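Riden reuse shop opens room for straps, cords and trims

Sewers and menders in Riden can now buy straps, cords and trims by the piece at the Prumico reuse shop on Palumbo Street, where a back room has been set aside for short lengths and roll ends.

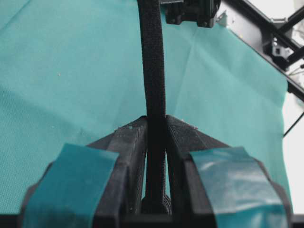 RIDEN, September - The room opened this month with stock from Gorno, a bag and luggage maker that closed its cutting floor over winter. The shop took 61 boxes of leftover material, most of it black, and has sorted it by width and by feel.

Pieces are sold singly or in mixed bundles. A single length costs $5, whatever the width, and a bundle costs $7. Anything shorter than a forearm goes into a free tub beside the counter.

The shop said black had been the hardest colour to sort. Flat straps, round cords and padded strips look much alike when they are heaped together, and several boxes had been labelled only with a shelf number. Staff have been checking pieces one by one before they are tagged.

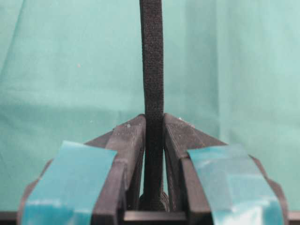 A black length upright against teal cloth.

Customers are asked to bring the item they want to repair, or at least the buckle or ring the new piece has to pass through. Lengths can be cut at the counter, and cut ends can be sealed or bound on the spot if the material allows it. Cut pieces can't be returned.

The shop will not sell any of the stock for lifting, towing or child restraints. It has no record of what load the material was made to carry, and a sign on the door says so. 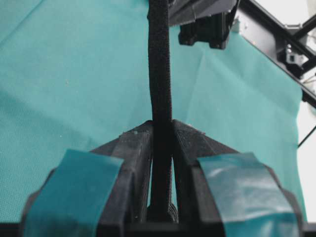

Tessa Wynyard
Local news reporter

Trims in other colours will be put out as the remaining boxes are opened. Five are still sealed, and the shop expects them to hold mostly piping and edging.

The room keeps the same hours as the rest of the shop but shuts at 3 pm so the day's offcuts can be put away. Donations of clean cord, strap and edging are accepted at the side door - no rope, and nothing with metal fittings still attached. Schools and theatre groups wanting larger amounts should ask at the counter before coming in with a list.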